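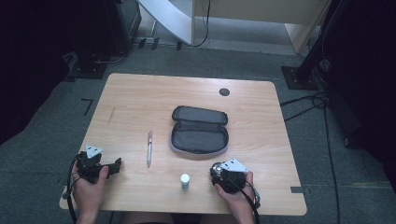 Stodaleo zip pencil case, dark gray - quick review

Had this since August so figured I'd write something. Bought 2, one for me and one for Domingo Escobar at work.

Good stuff first. Opens all the way, lid folds back and stays out of your way. Zipper trim is a lighter gray with a bit of lavender in it, nicer than I expected. Lining is charcoal so ink marks dont show much. Zipper runs smooth on the straight parts.

Corners, less so. Snags a little unless you slow down. My old Hirno never did that, but the Hirno was floppy and this one keeps its shape.

Fits my pens, an eraser, short ruler. Holds about 60 pencils according to the listing - no way. Maybe if you dont plan on closing it.

No smell out of the bag. Wipes clean with a damp cloth, havent tried teh washer.

Would buy again, probably in a lighter color. 4 stars, one off for the corners.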